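Skurndale Works > Robot Cells > Good Practice > FAQ
Updated in August, by the Urusik bench team

Overview Rules Checklists FAQ Contact

Do I have to read the whole standard before I run a cell?

No, and please don't let the thick binder scare you off! Start with the Yurchenko checklist, which has 6 points and covers most of what a new operator runs into on the computer teardown and refit benches.

What should I settle before the arm goes into an open computer?

Unplug the computer, make sure it can't slide around on the table, and agree on who has the stop button. We also like the side panel off and put well out of the way (you would be surprised how often it ends up leaning on somebody's chair).
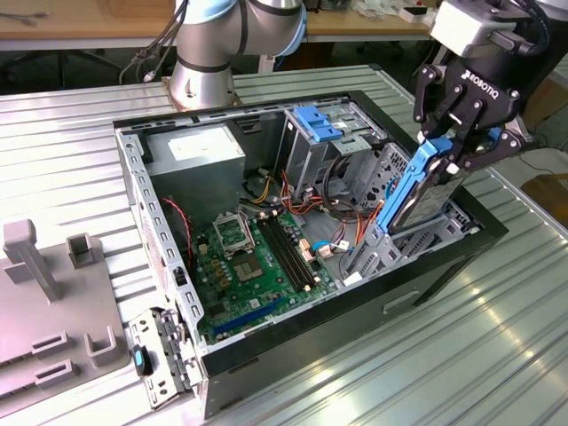

Drive in its blue carrier, on the way down into the tower.

How fast may the arm move near a drive?

Our house limit is 400 millimeters per second in open air, and a good deal slower once the fingers are below the edge of the case. If you're writing a new program, start slower still and work your way up over a few runs.

What about loose cables?

Ah, this is the one we get the most mail about. Look over the path of the fingers before every run and move any cable that crosses it, even if it was fine last time, as cables do like to creep.

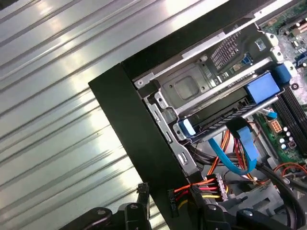 If you have to reach in to move one, press stop first and wait for the green lamp on the Ireck control box. Pausing the program doesn't count as a stop under our rules, so please don't treat it as one.

How often do the fingertips need checking?

At the start of each shift, plus a proper inspection every 3,000 cycles. Write the result on form 917, including the dull ones where all is well.
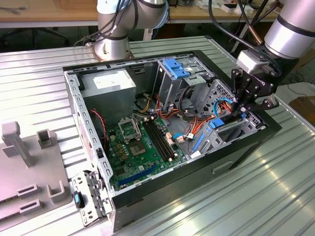
May I change a grip force on my own?

You may, as long as you log the old value and the new one and try it on a scrap drive first. For anything that changes the path itself, send us a note and we'll gladly go through it with you.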